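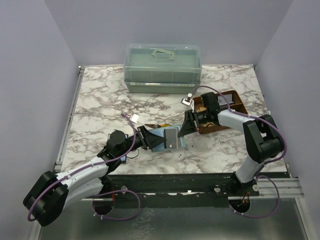

Buying your own ticket to a concert of new music used to be normal

I went to Vaughan last week for a string quartet program, four pieces, all of them written in the last ten years. The hall seats 189. It was less than half full, and going by the talk at intermission most of the people there had come in on a free ticket of some kind. They were students of the players, or other composers, or family. I paid for mine at the door and the person at the desk had to go find change.

I don't have a complaint about the playing. The second piece was the strongest, a slow movement built on one chord that the cello keeps pulling flat. I would hear it again if I could. I can't, as far as I know. It was a first performance, there is no recording listed anywhere, and the ensemble's calendar for the rest of the season has two Haydn programs and a family concert on it.

This is the part that bothers me, and I have written about it before. New pieces get a first performance because there is grant money for first performances. There is very little money for a second one. A composer can have a long list of works that have each been heard once, by the same group of people. If you weren't there that night, the piece might as well be in a drawer.

The Ikitz festival tried to fix this a few years back. They had a rule that every commission had to be played in 3 towns within the same season, and the fee was split so that the last part was only paid after the last concert. I heard one of those pieces in Stalinville and again a month later closer to home, and it was a different experience the second time. The first time I mostly noticed the percussion. The second time I followed the clarinet line and understood what the percussion was there for. The players were better too. They had stopped counting and were listening to each other.

The rule was dropped when the festival changed its funding. Now it is one weekend in September, with a lot of premieres packed close together, and by Sunday afternoon I can't keep them apart in my head. Last fall I took notes and they were no help. One of them just says "good, long, brass."

I know what people say about this. Put it online and let anyone listen. I did try Flasell for a while, the subscription service that carries live recordings from smaller halls. The catalog is decent – 800 concerts when I signed up – but it is searchable only by venue and date. If you want every performance of one composer you have to open the programs one at a time. Most of the contemporary pieces are also cut into separate tracks at places where there is no break in the music. I canceled after the winter.

Radio did this better, and I say that as someone who is not very nostalgic about radio. The local station used to repeat a Thursday evening concert on Sunday morning, the whole thing, with the same announcer. I got to know several pieces that way without setting out to. You heard half of it while cooking and then the other half a few days later, and at some point you could hum it.

What I would like is simple enough. If a group commissions something, play it again the next year. Put it next to the Haydn. Half the audience will have heard it before and will be able to tell the other half whether it is worth staying for. It would cost less than a new commission, and rehearsal would go faster.

The quartet is back in Vaughan in the spring with Haydn and Dvořák. I'll probably go. I wrote to the box office to ask if the slow piece could be added as an opener, and got a polite reply saying programs are set two years out.

Posted 2/25/25
Filed under: concerts, new music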